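Tins on the Table: the August Cupboard Clear-out

I do love a full cupboard, but ours on Bavier Road had got silly, so everything round and stackable came out for a look. 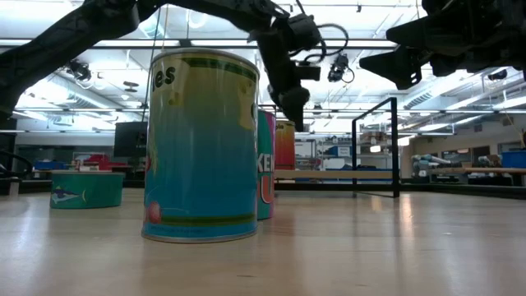
Tuna is my weakness, and I buy it whenever I pass a shop (there's always room for one more!). The short green tin with the little fish on it is just the sort I fall for. The taller ones get their own shelf, turned so I can read them.

Next came the tubs and tins with pale tops, which I find much harder to tell apart from above.

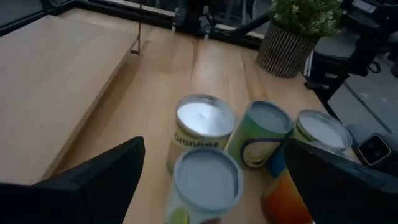
Green label, dark curvy line, very nearly a smile.

My plan is white lids together and the rest wherever they'll fit, with 8 to a shelf at most. Ideas welcome! 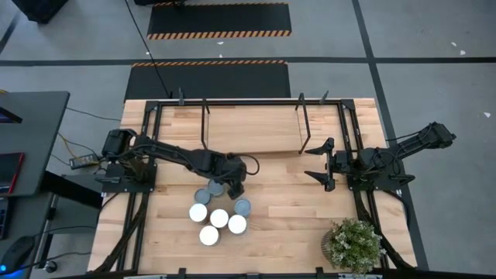 Wael Farouk wrote in to say he puts the date on each lid in marker pen and keeps the oldest at the front, and that he hasn't lost a tin of soup since.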